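Workshop notebook, Tivard building, bench room
8 January 2024
Entry by Abelardo Mamani

Work resumed on the Sotelo longcase clock after the winter closure. The movement had been left under its dust cover with the pendulum removed and both weights stored flat in the lower cupboard. The cover was in place and the seal on the cupboard intact. Room temperature at the start of the entry was 17 degrees, a little lower than I should like for adhesive work, and the regluing of the hood moulding was accordingly put back.

The going train was taken down first. The front plate came away without force once the third pillar pin had been eased with a drop of penetrating oil and left for an hour. This pin is not original. It has been cut from steel wire of a slightly larger gauge than the others and driven from the wrong side, and the plate shows a bruise where an earlier repairer's punch slipped. The bruise has been recorded on the condition sheet and will be left as it is.

Pivots on the escape wheel arbor are scored at the rear. The front pivot is sound. The rear hole has worn oval towards the great wheel, as one would expect, and will need a bush. I propose to use the Cukemum brass stock, which matched the plate colour well on the previous job. The pallets have two clear grooves. They may be moved along the arbor to present a fresh face to the wheel, and refacing can be avoided for the present.

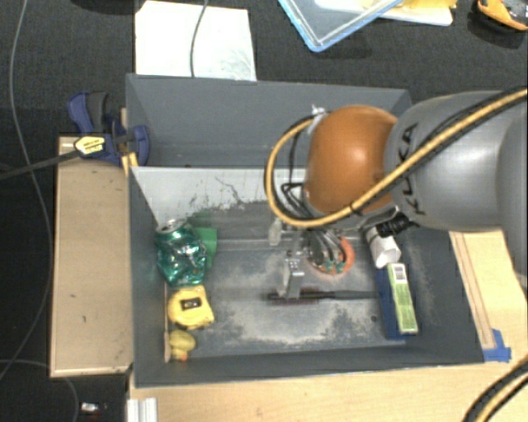 The strike train is in better order. The rack tail spring is weak but serviceable, and the hammer returns cleanly when lifted by hand. The gut lines are to be replaced on both sides. The existing lines are dry, and the one on the strike side has frayed where it enters the barrel. New line has been requested from Pultimby under order 3057. Their last letter quoted delivery in February, so the clock cannot be put on test before then.

Cleaning of the wheels was begun in the small tank and will be finished by hand with pegwood. Colleagues are asked not to move tray 631, in which the screws are laid out in order of removal. Two of them look alike but differ in thread.

Outstanding: bush for rear escape pivot; polish both pivots; straighten the minute hand — the bend is near the boss and should be worked cold; write to the owner about the missing finial. Dial not yet examined.

A.M.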